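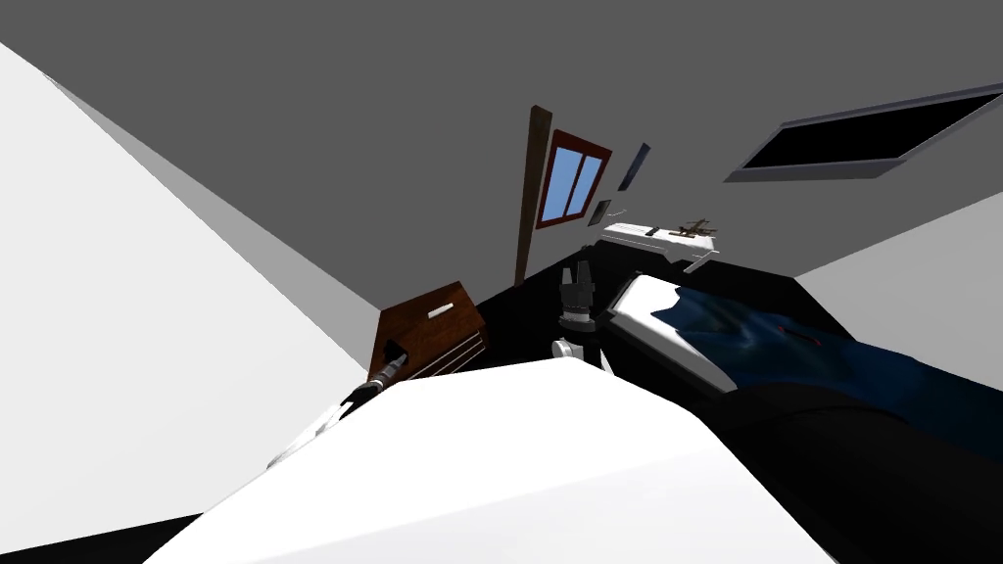
Is the Obura open day worth the drive if I want to see a robot do housework?

Only if you like watching software. The one I went to in December was run in simulation, shown on a screen, and the talk lasted longer than the demo. Parking is 5 dollars.

Zawadi Nyamweya

I'd wait. They told us it had done 800 practice runs, and I asked how many went wrong. No number.

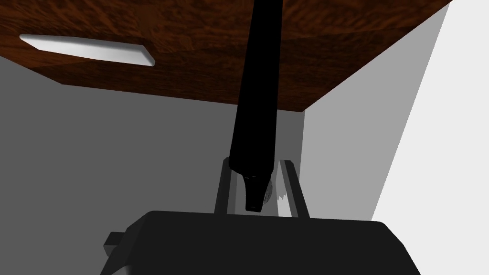 I also asked when it would try a real bedroom with real clutter. "Soon." Same word I got from Civton.

Njoroge Ndung'u

went last year, coffee was ok. bring questions

Contact | Copyright Flonddale Help | Back to top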